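Wundetside Evening Institute
Enrolment, fees and attendance: frequently asked questions

The following answers apply to all courses held at the Sukow Street building and at the Stornum annexe. They replace the answers issued with the spring prospectus. Where an answer differs from what is printed on a course sheet, the course sheet should be followed.

ENROLMENT

Who may enrol?

Any person aged 16 or over may enrol. Students do not have to live in the town. Those under 18 on the first day of the course must return a consent form signed by a parent or guardian, and may not attend classes that finish after 9 pm.

How do I enrol?

Enrolment may be made online, by post or in person at the front desk. The desk is open on weekday afternoons and on the evenings when classes are held. Places are not held by telephone. An enrolment is complete only when the fee, or the first instalment of it, has been received and a letter of confirmation has been sent.

If you enrol by post, please write the course number in the box at the top of the form as well as the course title. Several of our languages are taught at more than one level on the same evening, and forms without a number are returned.

How many places are there on each course?

Most courses are limited to 27 students. Conversation classes are smaller and the limit is given on the course sheet. A course will not run with fewer than 7 enrolments, and students already enrolled will be told by letter or email at least one week before the first meeting. They may then transfer to another course or receive a full refund.

I have been placed on a waiting list. What happens next?

Waiting lists are kept in order of receipt. When a place becomes free it is offered to the first person on the list, who has two working days to accept. After the third week of term no further offers are made and the list is closed. It is not carried over to the next term, so you will need to apply again.

Which level should I choose?

The level guide on the languages page sets out what students are expected to manage at the start of each stage. If you are between two levels we advise you to choose the lower. Tutors may suggest a move during the first two weeks, and no charge is made for this.

Returning students who have had a break of more than a year are asked to complete the short written test again, even where they hold a certificate from an earlier course.

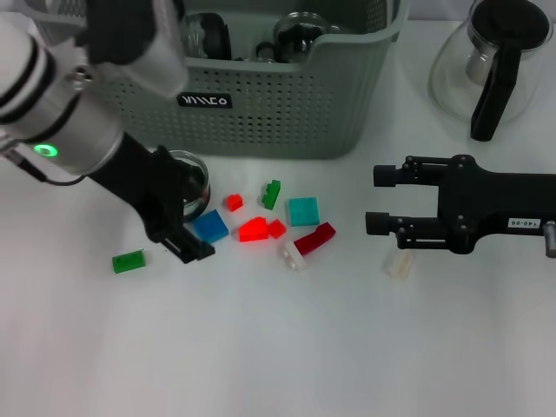 Rosalie Frei wrote to ask whether the written test could be taken at home, as the evening bus to Sukow Street no longer stops after eight and she had found it hard to attend in person. The test may now be taken at home by any returning student. Please tick the box marked "test by post" on the enrolment form. The paper should be sent back within ten days, and the tutor's advice on level will follow in writing.

FEES

What does a course cost?

Fees depend on the number of meetings and are shown beside each course in the prospectus. The standard fee for a ten-week evening course is £43 at the reduced rate. The full rate is printed in the next column. Course books are not included unless the course sheet says so.

Who may pay the reduced rate?

The reduced rate is open to full-time students, persons receiving a state pension, and persons receiving an income-related benefit. Proof must be shown at enrolment or sent with the form as a copy. We cannot apply the reduced rate after a course has begun.

May I pay in instalments?

Courses lasting two terms or more may be paid for in three instalments. The first is due on enrolment, the second at the start of the second term and the last in March. A student who misses an instalment will receive one reminder, after which the place may be offered to someone else.

Is there any help for those who cannot meet the fee?

The Sampaio Fund makes small grants towards fees and books. Applications are considered twice a term and all details are kept in confidence. You should apply before enrolling - a grant cannot be used to repay a fee that has already been paid. Forms are available from the desk on request, and staff will help to complete them if asked.

When will a fee be refunded?

Fees are refunded in full if the Institute cancels a course. If you withdraw in writing at least 14 days before the first meeting, the fee will be returned less an administration charge. No refund is made for withdrawals after that date except on medical grounds, with a letter. Single missed classes are not refunded.
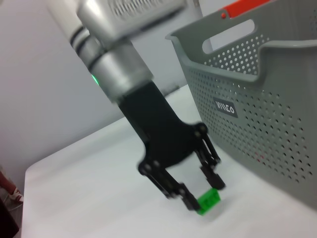 ATTENDANCE AND CERTIFICATES

What should I do if I cannot attend a class?

Please inform the desk, and not the tutor, before 4 pm on the day. Notes and homework may be collected the following week. A student who misses three meetings in a row without notice will be taken off the register.

Will I receive a certificate?

A certificate of attendance is given to students who have been present at eight of ten meetings, or the same share of a longer course. It is not a qualification. Students who wish to sit a public examination should speak to their tutor in the first term, as entries close early and the examination fee is separate. Replacement certificates can be issued for the last six years only.

What happens if my tutor is ill?

We try to find another tutor for the evening. If none can be found the class is cancelled by text message and an extra meeting is added at the end of term. Please make sure that we hold your current mobile number.

When is the Institute closed?

There are no classes in the half-term week or on public holidays. The winter closing includes Sun 26 December, so the Sunday reading group will not meet that day. Online enrolment remains open throughout, but confirmations will not be sent until the desk reopens.

GENERAL

Is there parking at the Stornum annexe?

There are a few spaces for permit holders and for drivers with a Blue Badge. Other students should use the public car park opposite the library, where charges end at 6 pm. Bicycles may be left in the racks by the side gate but not in the corridor.

Whom should I contact with a question that is not answered on this page?

Please write to the Enrolment Office at the Sukow Street address or telephone extension 894 during desk hours. Written questions are normally answered within five working days, though replies take longer in the first fortnight of term. Complaints are handled under a separate procedure, a copy of which is kept at the desk.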